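Pre-run check, Tusard controller vs Rurkell controller, sim living room

1. Sofa clear of objects: OK
2. Both hands hanging free at start: OK
3. Wall camera and head camera both streaming: OK, though Debora likes the Rurkell feed better (I don't!)
4. Joint speed capped at 40%: OK, Tusard loaded at 80 first, so check it twice
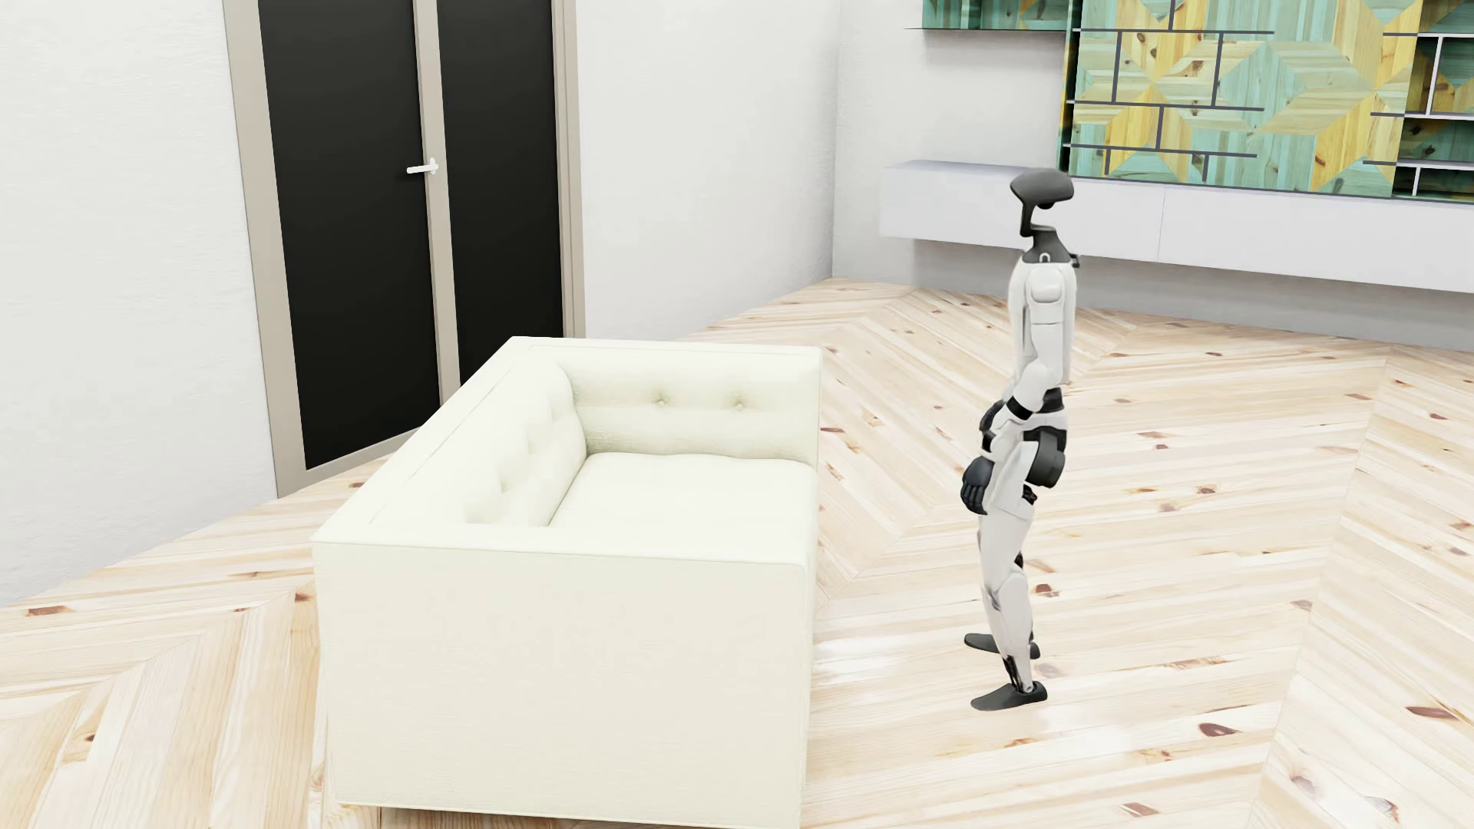
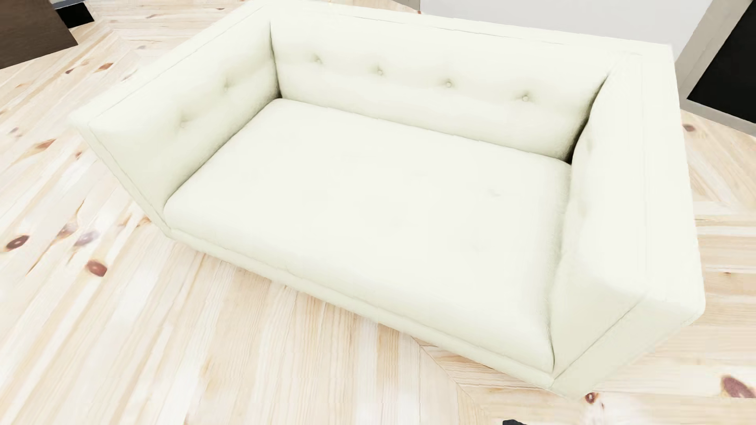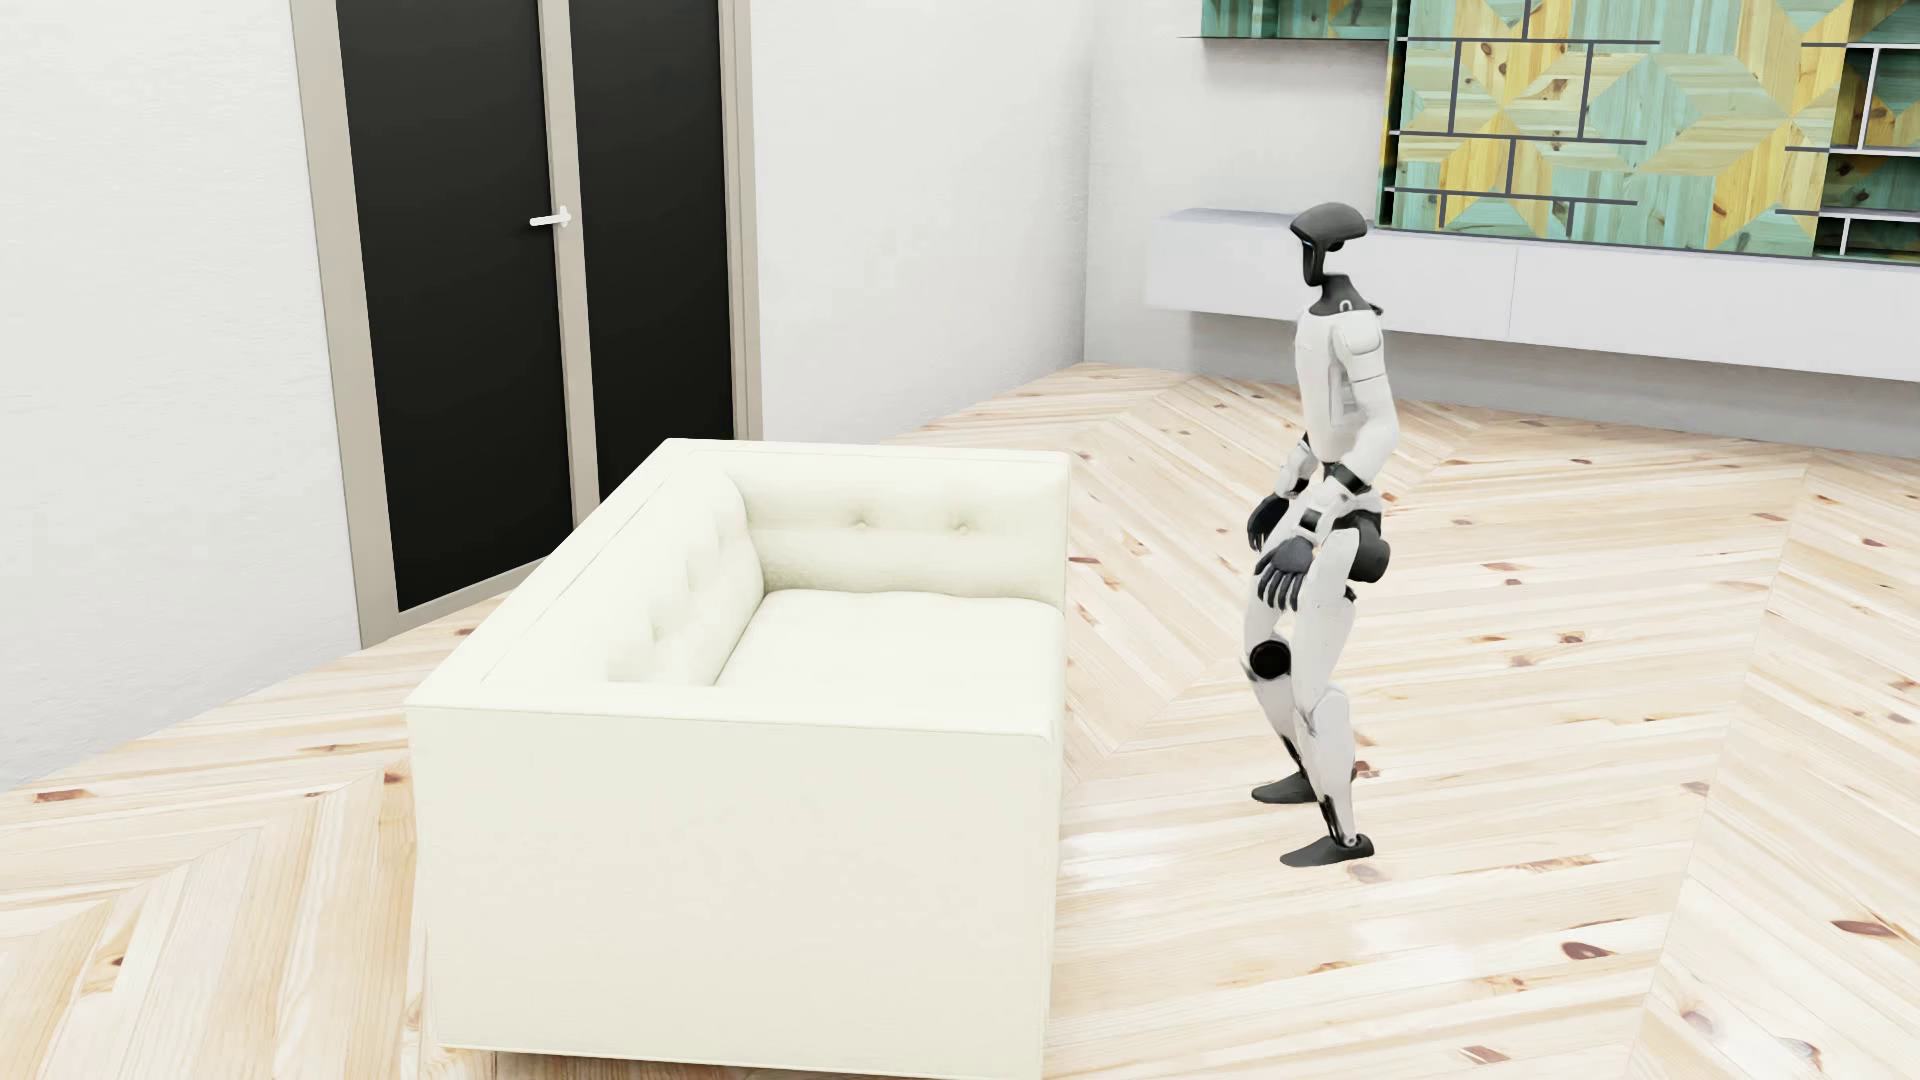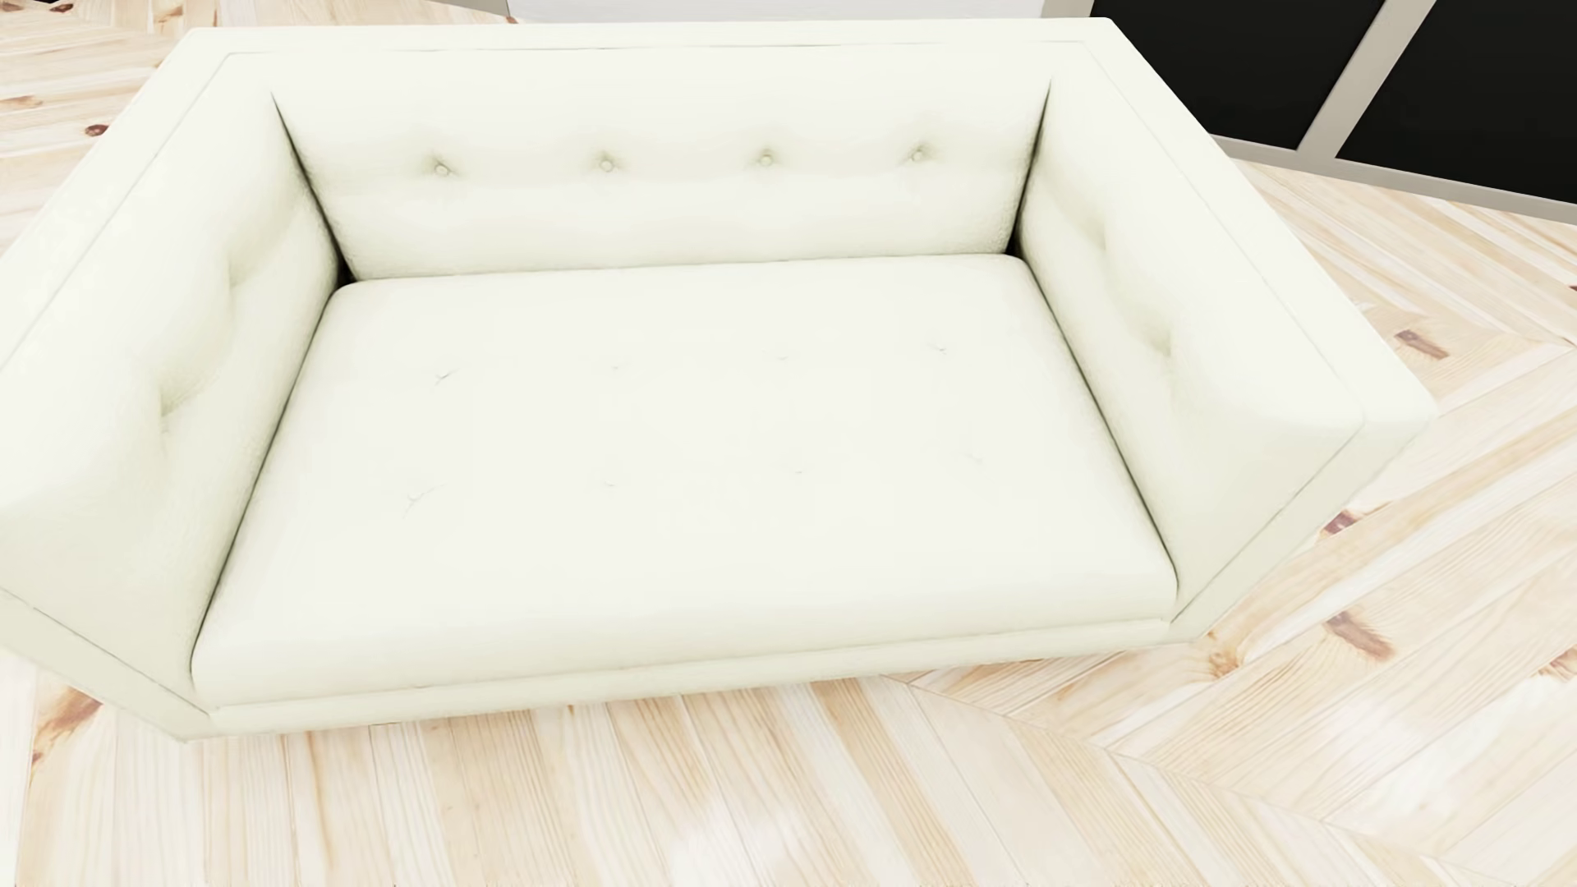 5. Stop command tested: OK on both, Tusard a touch slower
6. Log saved: not yet, I'll nag Thomas on Saturday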